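Chapter 6
Cooking with Small Electric Pots

Morag Cairns and Alasdair Leckie

12 shares | 3 comments

Many students cook their first meals away from home without a stove. A shared kitchen may have two working burners for a whole floor, and some rooms have only a counter and an outlet. A small electric pot covers a good part of what a stove does. It boils, simmers, and steams, and it holds enough food for one or two people.

This chapter deals with pots that heat from their own base. You will learn to read the controls, judge how much to put in, and look after the pot once the meal is over. The recipes at the end use a pot rated at 800 watts. A pot rated at 400 watts will cook the same dishes, but water takes longer to come to a boil. 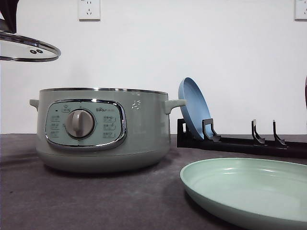 Figure 6.1 An electric cooking pot with a central control knob and a separate glass lid.

Controls differ from maker to maker. Some pots have buttons and a display, while others use a single knob with the functions marked on either side of it. Before you cook anything, find the off position and learn what each mark means. If the panel is in a language you do not read, copy the marks onto a card with their meanings and keep it near the pot.

The lid matters more than beginners expect. A covered pot boils sooner and loses less water — useful for rice and beans, less so for a sauce that needs to thicken. Lift the lid with the far edge first, so that the steam leaves on the side away from your face.

Start with Exercise 6.1, which uses only water. Measure 345 milliliters into the clean pot, cover it, and write down how long it takes to boil. You will need this time again in Section 6.3.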